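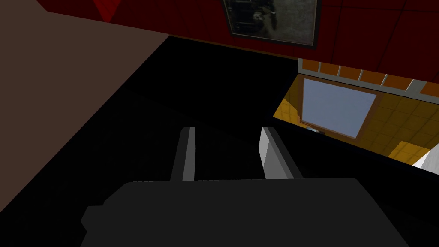 Attachment 1: dark surface, close

From: Jocelyn Fraser
To: Trovstead residents list
Date: August 26, 2018
Subject: Re: Kitchen colors for the shared house

Diane Arsenault wrote:
> Before we order paint I'd like to hear from people who cook
> there. Lindiwe wants the floor red. Réjean says a red floor
> will make the room feel small. Can we settle this by Friday
> week? Also, are we keeping the old drawer fronts?

Diane,

I cook there twice a week, so I'll answer both.

I am fine with red. The floor now is a gray that shows every crumb, and we mop it daily anyway. Réjean has a point about the size of the room, but the walls are staying off-white and the window is on the long side. What I would not do is paint the doors a strong color as well.
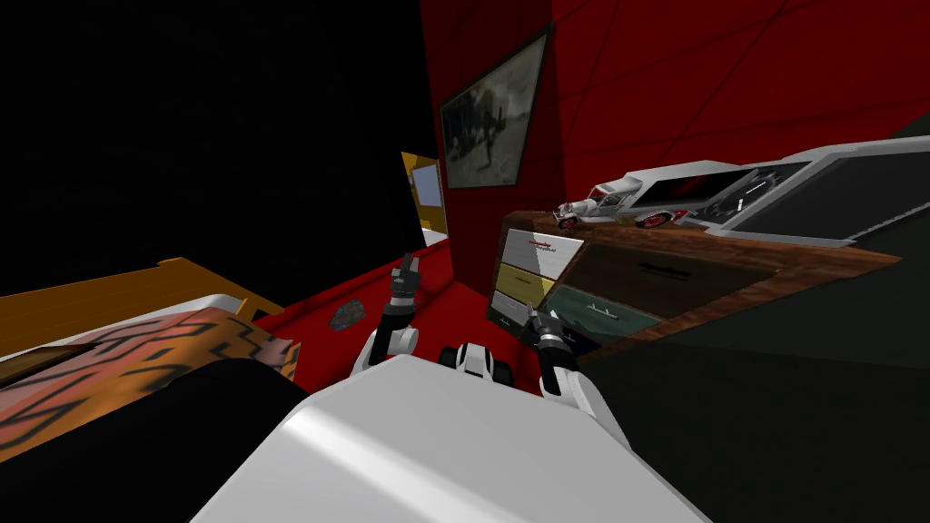

Attachment 2: red floor, with drawers

The paint itself is a bigger question for me. Morin quoted us 400 dollars for their floor enamel, enough for 2 coats. Imelda used the Vivine one in her hallway in May and it scuffed near the door before the summer was over. I would pay for the Morin. It needs 12 hours between coats, so the kitchen will be closed for a night and people should plan meals around that.

On the drawers, I'd keep them. The runners are good and new fronts from Indel come to 236 dollars without handles. If we sand the old ones and oil them, we can spend the difference on a decent extractor fan, and we need that more. The grease above the stove comes from having no fan at all.
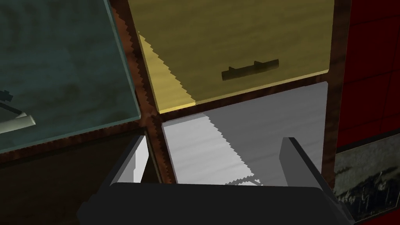 Still to decide

Who moves the fridge. It took three of us last time.
Whether the pantry floor gets the same red or stays as it is.
Handles. I like dark bar handles on a yellowish wood, but I won't argue for them.

I can pick up the paint if someone lends me a car.

Jocelyn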